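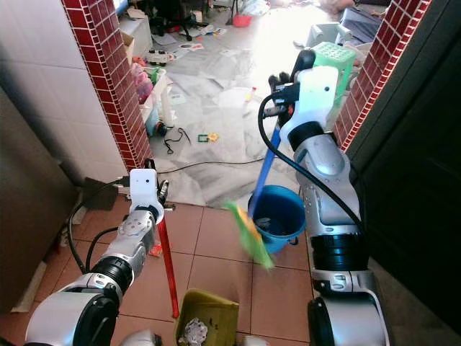 Most of the rules we have for robots in the home are about people getting hurt. That is the right place to start, but it leaves out nearly everything a householder would complain about. A machine with two arms can pass every test on force and speed and still do a job you would send a new cleaner home for.

Take sweeping. Last July I was asked to comment on a draft code of practice from Mac Mathúna, who fit out and service machines for private homes. It ran to 26 pages. Five of them dealt with stopping distances. Hygiene had one paragraph, and it said tools should be "kept suitably clean". A broom that has been round a bathroom should not go into a kitchen without a wash, and a code ought to say so in those words.

Small objects need a rule as well. In any house with children there will be toy parts and bits of card on the floor, and some of them matter to somebody. A person sweeping picks up the toy and bins the tissue. I would have the machine put anything it can't place into a separate tub, and leave the tub where the family will see it. Ngân Ông, who trains operators at Tetov, thinks this would slow the work too much. She may be right about the time, but I would still take the slower job.

Then there are cables. The draft tells the householder to clear all leads before work begins. Few people will do that on a Wednesday morning before the school run, and a rule that depends on it is a way of moving the blame. The machine should stop short of a loose lead and leave that patch unswept, and the report afterwards should say which patch it was.

Weruvgate's scheme is better on this point. It asks for a plain written note after each visit, with what was done, what was missed and anything broken. Hạnh Châu wanted it kept to one side of paper and she got her way. Gundura objected to the cost - 900 a year for a small firm, by their own sum - but a note like that is the first thing I would want to read when I got home.

The Mac Mathúna draft is open for comments until the end of the month. I have sent mine in, mostly about the brooms.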